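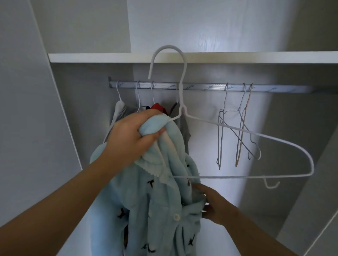
Recording laundry demos for a robot: how messy is too messy?

Rochelle Nepia
I'm collecting head-camera footage of folding and hanging for a small learning project we call Humenance. We have 37 clips so far, all shot from the folder's own point of view. My partner on this wants a spotless bed and identical shirts. I want to use a bed that looks like somebody lives there, mostly to avoid cleaning. Who wins? Also, do I cut a clip at the fold, or keep going until the thing is put away?

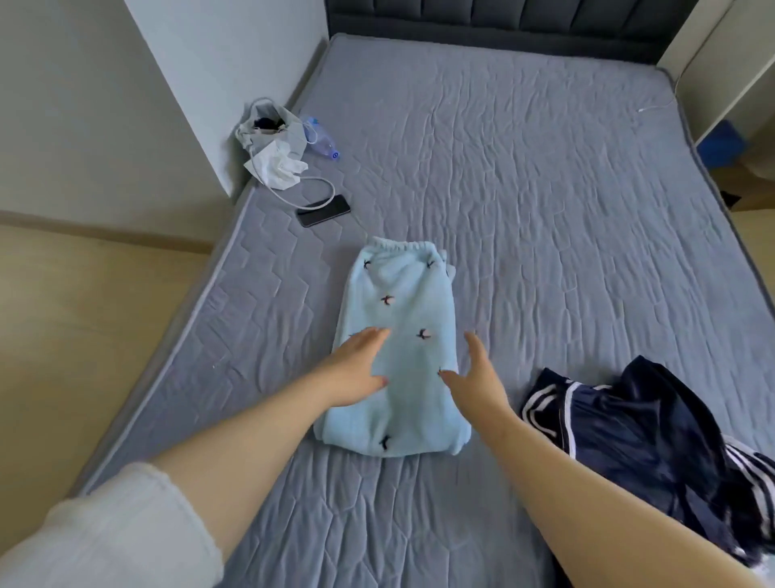
2 replies

Asger Bjarnason
You win, and please frame that, as it won't happen often in this field. Leave the phone and the cables on the mattress. We trained our first folder on tidy beds and it treated a charging cord as a sleeve. Do keep both hands in view, and label picking up as its own step. Everybody skips it and then wonders why the arm can fold beautifully but can't get hold of anything.

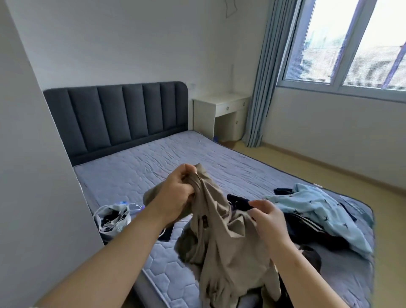 Picking from the pile: label this separately from the fold.

As for cutting, keep going to the shelf. Reaching up with a folded bundle is a skill too, and a fold that dies on the way to the closet isn't worth much. I'd split each run into up to 8 labeled steps.
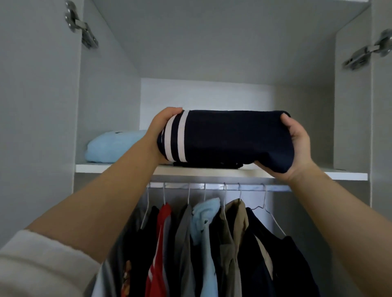
Last step: onto the shelf, above the rail.

Honier
just record more. we have 1322 clips and it still hates hoodies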